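June
By Kevser Sezer

Every few years somebody decides that the sweet after dinner has died, and a company turns up to sell it back to us. This time it is Trultanen, whose boxed caramels cost 44 pence each and come with a leaflet on how to eat them slowly. I read the leaflet. I ate mine at the usual speed.
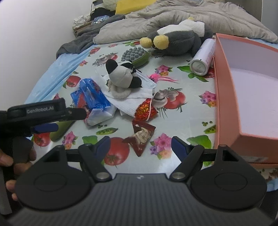
The firm claims its customers feel calmer after one piece. Calmer than whom? Arturo Marras, who ran a sweet counter in Flunau for 30 years, laughed when I asked him. "People bought a quarter of toffees and went home," he said. "They didn't want advice."

He may be too kind to the old days, when plenty of toffee was mostly sugar and glue. But he never charged extra for the paper. I have five caramels left and the leaflet has gone in the recycling.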